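How Long Does Sourdough Starter Really Need? Our Food Science Project

Report by Silvia Tichý, project partner Vojtěch Malý
14 February 2021

Why we picked this

My grandmother keeps a jar of rye starter in her pantry and feeds it whenever she remembers, and it has never let her down. Every recipe I found online wanted me to feed mine twice a day at exactly the same hour. Vojtěch thought the recipes were right and I thought my grandmother was right, so that was our topic settled before the first class was over!

What we wanted to find out was pretty simple. If you feed one starter every day and another one only every third day, does the bread come out any different? We also wanted to try two flours, because the Voma rye is what my family always buys and the Gukach whole wheat was on sale.

Setting up

We kept 2 jars of each flour, one on the daily plan and one on the lazy plan. All of them got the same tap water and sat on the same shelf in my kitchen. The shelf is over the radiator (good idea at first, less good once the heating came on at night and everything got way too warm). We moved the jars to the hallway after that and started over, which cost us most of a week.

The whole thing ran for 23 days from the restart. I did the feeding and Vojtěch did the spreadsheet, plus all the baking, since his oven holds its temperature and mine does not.

To measure the rise we put a rubber band around each jar right after feeding and marked the highest point with tape. You can only catch the top if you're home, so there are gaps in our table on days we both had labs. We left those cells blank and didn't guess.

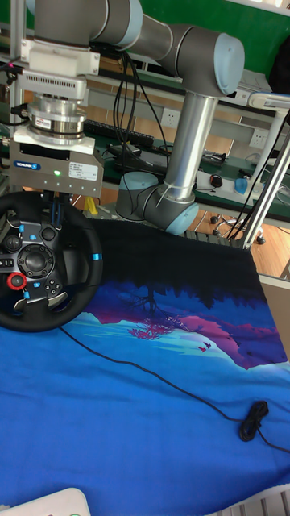 What we found

The daily rye jar was the first one to double, and it stayed the strongest the whole way through. The lazy rye jar was slow and smelled like nail polish remover for the first week – I was ready to throw it out – but then it settled down and started to rise almost as high as the other one. It just took longer to get there.

Whole wheat was more of a mess. The daily jar did fine. The lazy one grew a layer of gray liquid on top between feedings, and the loaf we made from it was flat and very sour. Vojtěch liked it anyway and ate most of it with butter.

We also asked our families to taste slices from both rye loaves without knowing which was which. They split pretty evenly. My grandmother picked the lazy one and was very pleased with herself.

What went wrong

One jar per plan is too few, and our teacher pointed that out early on. If one jar gets a bit of extra warmth you can't tell that apart from the feeding schedule. We also changed bags of rye partway through and only wrote it down two days later.

If we did it again I'd run three jars for each plan and keep a thermometer next to them. I'd also weigh the flour every time – I was using a spoon at the start, and my spoonfuls are not all the same size.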